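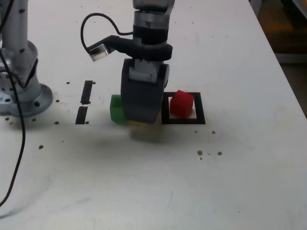
Slide 1. Start with the junk drawer, they always laugh at the junk drawer. Then the rule I've been selling all over Ackroyd since July: a thing is put away when it's inside its lines. Tape a black square on a white table and you have made an address. The red block lives there now, a little tilted, plenty of room to spare. Green is still out on the open table, like most of my mail. (Pause. Drink water.)

**Slide 2, the garage**

- 41 paint cans, 9 lids. Let that sink in.
- Tape outlines on the shelf, one per can
- Do NOT mention the Travero label maker again

**Slide 3, objections**

"My family will ignore the tape." Yes. Mine did for 19 days, then someone parked a blender in the square marked TOASTER and we had a real conversation.

If running long, skip to the sock slide. Lights up, questions, handouts by the door.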